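How to write to your representative about a foreign policy vote (and get it read)

Quick guide. Written fast because the sanctions and aid bills move fast and most people write in after the vote, when it does nothing. If you've done this before, skip to the part on the phone call.

What you need before you start

Your full street address with zip code. The bill number. One thing you want them to do. That's it.

The address matters more than the letter. Offices sort mail by district first, and anything from outside goes in a different pile or no pile. Put it at the top, under your name, even if the web form already asked for it.

Step 1. Find the bill

Go to the official legislature site and search by topic, not by the nickname you heard on the radio. Nicknames get reused. An arms package, a refugee package and a trade package can all go by the same name in the same month. Copy the number exactly, House and Senate versions have different ones.

Check where it is. In committee, on the floor, in conference, dead. If it's in committee and your member isn't on that committee, you're asking them to co-sponsor or to talk to somebody, so say that instead of "vote yes."

Step 2. Find out what they already said

Ten minutes, tops. Their press page, their last few votes on the same subject. If they already support it, write anyway, short, and say thanks and keep going. If they're against, don't pretend you haven't noticed.

We keep a running sheet of statements in Notell, which is the shared notes page for the group. Search by last name. Last updated in January so double check anything that looks off.

Step 3. Write it

Keep it to one page. Order that works:

First line, the ask. "Please vote for" or "please vote against" plus the number.
Second, who you are and where you live. Job if it's relevant. Veteran, nurse, importer, family overseas, say so.
Third, your reason. One or two. In your own words.
Last, ask for a written reply.

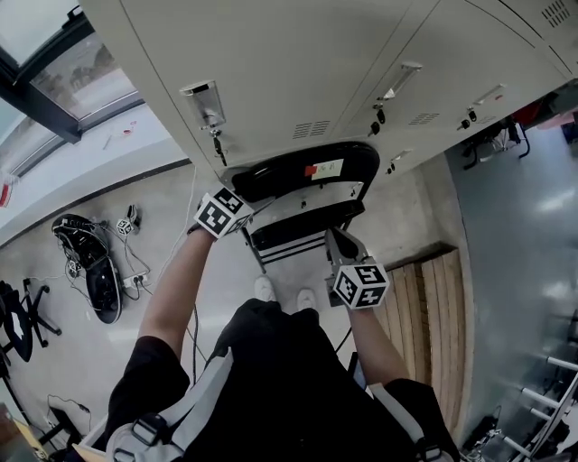
Tosov Civic Letters Club | Foreign Affairs Desk

Don't paste the template. Really. Last round we had 2,847 letters go out on the grain corridor vote and the ones that were word for word the same got tallied as a single campaign and answered with a form. Change the first sentence at least. Change the reason for sure.

No insults. No all caps. You can be angry, angry is fine, but the person opening it is a staffer and they decide whether it gets passed up.

Don't try to cover the whole war. Pick the piece that is in the bill. If the bill is about air defense, a paragraph on energy prices just gets you coded under energy.

Step 4. Send it the right way

Web form is best. Paper mail to the capital gets screened and that takes weeks, too slow for a floor vote. Paper to the district office is OK if you have time.

Most forms have a subject dropdown. Choose Foreign Affairs or Defense, whichever they have. Do not choose Other.

Some forms eat your line breaks, so write it somewhere else first and paste it in. Save a copy. The Petau form tool on our links page keeps one for you but it times out after 70 minutes and you loose everything, so save your own too.

Step 5. The phone call

Call the day after you send. Ask for whoever handles foreign affairs. You'll probably get the front desk and that's fine.

Say this, more or less:

"Hi, I live in [town], zip code [zip]. I sent a letter on [bill number] and I'm calling to ask how the member plans to vote."

If they don't know, ask when they will. Write down the date and time you called. Under 2 minutes, usually.

Voicemail full? Try the district office. The Cortés Street office picks up before 9 a.m. more often than after.

Step 6. Follow up

No reply in 3 weeks, write again and mention the first letter. If you do get one, read it for the actual position. "Monitoring the situation closely" is not a position. Write back and ask the yes or no question again, teh same way you asked it the first time.

Post replies to the Notell page, with your street address taken out. Scans or typed, either one.

Amendments change things late, so if the number you wrote about gets folded into a bigger bill, send a new short note with the new number. Two lines is enough.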